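# The Stosta Squat

Lenka Šimek bought the barbell from a man in Slanina who was moving to a boat. It came with plates, two collars, and a squat rack missing 5 bolts, and she loved it so much she slept with the garage door key on her nightstand.

By March she had a plan taped to the wall. Squats, presses, rows, and at the bottom, in red marker, 159 pounds. Her grandmother Zdislava had lifted 159 at the Stosta harvest fair - a calf, the story went, though in some tellings it was a very angry goat! 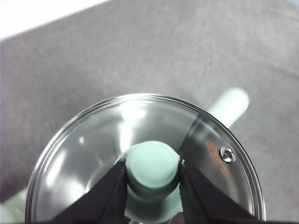
Lenka trained before breakfast. She did her rows to the radio and her squats to nothing at all, just her own breath and the neighbor's sprinklers. Zixuan Hou came over to spot her and brought soup, and when it was time to eat he took the glass lid by its mint-green knob, pinky out, and announced, "Perfect form. Neutral wrist!" She laughed so hard she had to sit down on the bench.

"Try it tonight," he said.

"Tonight? I've only done 140."

"Your grandmother didn't have a plan on the wall."

So they loaded the bar. Lenka chalked her hands, ducked under, and stood up with it, and oh, it was heavy, wonderfully heavy, like carrying a whole summer on her back. Down she went. At the bottom there was a long, quiet second when she thought about the goat.

Then she drove up, yelling, and the bar came with her!

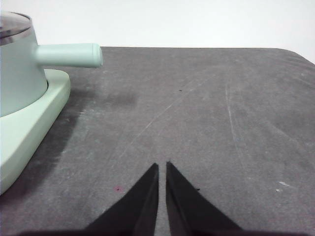
## The phone call

"Grandma, I got it! 159!"

Zdislava Hrubý was chewing something. "Good girl. Did it kick?"

"Did what kick?"

"Mine kicked," said Zdislava. "Call me when you find one that kicks."

Lenka hung up, grinning, and went to find the red marker.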